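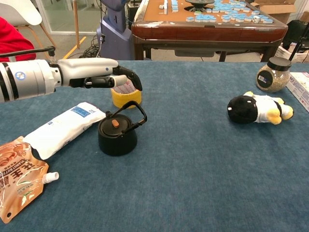
Our project asked how a robot decides which object to pick up when several are within reach. In February our group spent an afternoon at the Vodbridge open day, where the staff ran a demonstration they call Pura. The objects were everyday ones on a felt-covered table, with a roll of yellow packing tape, a small black kettle, a plush penguin and a jar of grains among them. The hand has segmented fingers that curl down over whatever it is reaching for, and for the tape it came in from above. We had expected it to come in from the side.

Mwanaisha Kaijage showed us the control software. An operator types the name of an object and the arm plans its path. Each group was allowed 20 requests. We used 10 of ours on soft objects and the rest on hard ones, and wrote down the time for each in our logbook.

Soft objects took longer. Ulla, who kept our times, thinks the hand slows its grip when the surface gives way. We could not test this, as the force readings were not shared with visitors.

Our main mistake was not agreeing beforehand on when to stop the timer. Four results had to be thrown out. If we went again we would stop it when the object leaves the cloth.

The full table of times is in Appendix B.

Last updated: 01/07/2023

Comments

Flores: Did the colour of the tablecloth matter to the sensors?

Ulla: We asked. They said a plain cloth helps but didn't say how much.

pjm_223: Appendix B won't open for me.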